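Success rate of learned bin picking drops when objects touch. Is my evaluation wrong or my method?

Posted by Soledad Strickland, 2 October 2019

Hello all. English is my third language, so please ask me if some part is not clear.

I am in the second year of my doctoral work and I try to repeat a known kind of result: a network looks at one picture of a bin with mixed objects, it proposes grasp positions, and it gives to each of them a score between zero and one. The arm executes the grasp with the highest score. There is no model of the objects and no planning for the order. My arm is a KUKA with a two-finger gripper. The picking program is called Tirnine in our group, and I inherited it from a student who has finished.

I collected 1,000 grasp attempts for training, all of them labeled by the gripper opening after the lift. If the fingers are closed completely, the attempt is a failure. If they stop before, it is a success.

For the test I made 100 attempts with objects that the network had not met in training. With one object alone in the bin, the result is good and I am happy with it. With several objects together, where they lean on each other, I had 19 failures more than in the single-object condition. The number of attempts was the same in both conditions.

The failures are mostly with the soft things (gloves, cloth) and with transparent bottles. The scores which the network gives are still high, and this is what disturbs me. If it was not sure, I could understand it. But it is sure, and then it closes on air.

I have two thoughts. First, maybe the training attempts had too little contact between objects. Second, maybe my label is not correct, and the network learned something different from what I believe. My supervisor prefers the first thought and wants me to collect more data. Before I spend the whole of February with this, I would like to hear from people who did it.

I already checked the calibration between camera and arm. It was done again before the test.

Hendrik Hendriks

I would look at the label before the data. I made the same mistake in my own thesis and it did cost me a chapter.

Gripper opening is a good signal for a hard box. For a glove it is a bad one. The fabric can be pressed so thin between the fingers that your threshold says "closed", and you write a failure for a grasp that was holding. The opposite case exists also: the fingers stop because they stand on the wall of the bin or because they pinch two objects at the same time, and you write a success. With a single object in the bin you almost never meet the second case. With many objects you meet it often. So your two conditions do not have the same label noise, and a direct comparison between them says less than you think.

What I suggest, in this order:

Take a picture of the bin before the attempt and another one after the arm has moved out of the view. Compare them. If nothing is missing, it was not a pick, whatever the fingers report. You can do this automatically, but for 100 attempts please do it by eye first. It takes one afternoon, and you will learn more from it than from any curve.

Then label the test set again with three classes: one object removed, more than one removed, nothing removed. Keep the old labels in another column. When you write the paper, report both. Reviewers are kind to this.

Then make a plot of predicted score against real success, separately for each condition. You say the network is sure and wrong. If the curve is bad only for the mixed condition, your supervisor may be right that contact is missing in the training. If it is bad for soft objects also when they are alone, then it is the label.

About transparent bottles I have less hope. If you use depth as input, the sensor often gives holes or the floor of the bin at this place. In our Zurkitz tests we left the depth out completely and used only color, and the bottles became better but the flat objects became worse. We never had both.

One more point. You write "the same number of attempts in both conditions", but did you fill the bin again after each pick, or did you let it become empty? If you let it become empty, your last attempts in the mixed condition are in truth single-object attempts, and usually they are the difficult objects that were left over. This changes the number very much. Please write which protocol you used, because people will compare with you.

Verstraete

more data. always more data. 1,000 is small for this, we needed many times that

Tistine

I agree with Hendrik about the label, and I want to add a small thing about cables, because it made wrong results for us during weeks. If the hoses and cables at the wrist are in a wide loop, they can touch the objects when the wrist goes down into a corner. Then the object moves after your picture was taken, and the grasp goes to the old place. In the log it is the same as a confident failure. We found it only when we sorted the failures by wrist angle: 8 of them were in one narrow range. Fixing the loop higher on the arm helped.

So please save the wrist angle also, if Tirnine does not do it already. 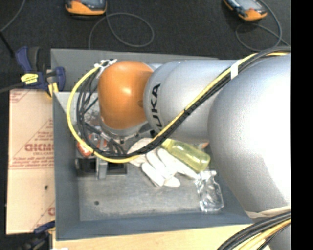 The sorting itself is easy. Put the angle, the grasp position in the bin and the score in one table, and color the rows by your new label. If the failures collect in one corner, it is mechanical. If they are spread over the whole bin, go back to what Hendrik wrote and begin with the pictures before and after.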